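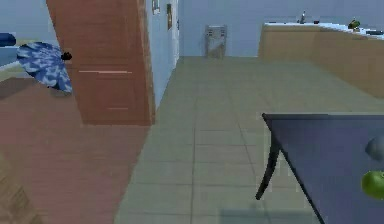 ## Large format tiles in the kitchen: is the grout guarantee worth anything?

**mossbank** wrote:

We've had two quotes for the kitchen floor, both for big square tiles in a greyish green. Ondale want 2143 all in. The local fitter is a fair bit less, but Ondale throw in a "lifetime stain-free" grout guarantee and my other half is very taken with it. I'm not. Has anyone ever claimed on one of these things?

**teasel_and_twine** wrote:

Read the care sheet before you sign. Ours was with Asell and the guarantee only held if we used their own cleaner and had the floor resealed every 12 months, by them, at our cost. I worked it out over five years and we could have had the hall done as well.

**grumpyscreed** wrote:

I fitted floors for a living until my knees gave up. A lifetime guarantee on grout is a sales line. Grout goes grubby in front of the sink and the cooker whatever you pay for it. Choose a colour a shade darker than you think you want and spend the difference on getting the subfloor flat. What's underneath at the moment, mossbank?

**mossbank** wrote:

Old concrete, with some black stuff left from the vinyl. The Ondale man said it was "fine". He was in the house for less time than it took the kettle to boil.

**grumpyscreed** wrote:

Did he put a straight edge on it? If he didn't, he has no idea whether it's fine. And get that black stuff looked at before anybody sands or scrapes it. Old adhesive can have asbestos in it.

**pelham_dweller** wrote:

I'll stick up for Ondale a bit. Ours has been down four years, two dogs, one toddler, and the grout still looks decent. Never claimed, never needed to. Not every firm is out to rob you.

**teasel_and_twine** wrote:

Never needing to claim doesn't tell us much about the guarantee though, does it? It tells us your fitter was good.

**pelham_dweller** wrote:

Fair, but he was *their* fitter. That has to count for something.

**grumpyscreed** wrote:

They use subcontractors. You might get the same chap, you might get his nephew.

**quincejar** wrote:

Can I ask about thick tiles v thin? The Hiltier showroom told me the thicker ones "hold the warmth" over underfloor heating, then the woman at Eklund said thin ones are better as they heat up quicker. Both sounded very sure of themselves.

**grumpyscreed** wrote:

Both true as far as it goes. Thicker takes longer to warm up and longer to cool down. You won't notice much either way. Insulation under the heating matters far more, and I'd bet neither of them mentioned it.

**quincejar** wrote:

They did not. Hiltier did try to sell me a special mop for over 90 quid.

**mossbank** wrote:

Rang Ondale this morning and asked for the guarantee terms in writing. Was told they come "in the welcome pack", after the deposit. The deposit can be refunded for 14 days, and the welcome pack takes up to three weeks to arrive.

**pelham_dweller** wrote:

OK, that is poor. I don't remember that from when we had ours done.

**teasel_and_twine** wrote:

I'd walk away on that alone.

**mossbank** wrote:

The local fitter is coming back on Sunday with a level, and I've asked him about testing the black stuff too. Still arguing at home about grout colour.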